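Section 6. Moving from Hand Packing to Teaching Shifts

Doter Glassware Handling, Operator Guide, revised 1 August 2018

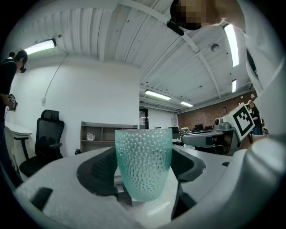 Piret Laur asked that this section begin with the people and leave the settings for later, and wrote on the draft that after years of wrapping glasses by hand, what she wanted to know first was whether she would still be handling glass at the end of the day. Most operators will be. The work is divided differently, and the steps that follow cover how a shift is set up, how grasps are recorded, and what happens to the packing bench once the Doter cell takes over part of the line.

6.1 Who does what

Before the cell is installed, each packer picks, checks, wraps and boxes. Afterward, the cell picks and places. Packers check, wrap and box, and take turns on teaching shifts with the hand-held grippers. A teaching shift lasts 94 minutes including the break. Do not schedule the same person for two in a row.

Note: Teaching time is paid at the packing rate or higher. Piece-rate targets do not apply during a teaching shift. Sites that still run piece rates must enter the hours under code 115 so the packer's average is not pulled down.

6.2 Before you start

1. Sign in at the station under your own operator number.
2. Clear the tabletop of wrap, tape and box cutters.
3. Check both gripper fingers for chips, grit or tears in the contact surface. Replace the pair if either one is damaged.
4. Put on the head camera, if your site uses one, and adjust the strap until it stays put when you look down.
5. Wipe the marker plate with a dry cloth. Do not use glass cleaner on it.
6. Open the Sallona panel and choose the product family. Textured tumblers and smooth tumblers are separate families.

Caution: Inspect every glass before gripping it. A chipped rim can fail under light pressure. Put rejects in the breakage bin and do not record with them.

6.3 Recording a grasp

1. Stand the glass upright within easy reach.
2. Bring the open gripper down slowly with one finger on each side of the glass.
3. Close until the glass is held. Stop there. Squeezing harder does not improve the recording.
4. Lift, pause, and set the glass down at the target position.
5. Open the fingers fully before moving away.
6. Press Save or Discard on the panel.

Work at your normal pace. Experienced packers tend to slow down when they know they are being recorded, and the cell then learns the slow version. If you fumble, save the attempt and tag it Recovered. If you drop the glass, discard it and follow 6.5.

A full set for one product family is 119 saved grasps, shared among at least three operators. Left-handed operators should be included where there are any on the crew.

6.4 What is kept

Recordings are stored by station and product family. Your operator number is removed when the set is closed. Supervisors can see how many grasps a station saved. They cannot see individual speeds, and recordings may not be used for performance reviews. The Hemetti site added this rule in its first October, and it now applies at all sites.

You may ask for your recordings from an open set to be deleted. Use form D-2 from the shift office.

6.5 Breakage

1. Stop recording and set the gripper down.
2. Warn anyone close to you.
3. Put on cut-resistant gloves.
4. Sweep the tabletop first, then the floor.
5. Check the fingers for fragments before using them again.

Caution: Never clear broken glass with the gripper.

6.6 Returning to the bench

Log out, hang up the head camera, and put the gripper on charge. Tell the shift lead which family you were working on and how far the set has come. For changes to rotation at sites using Durrani conveyors, see Section 7.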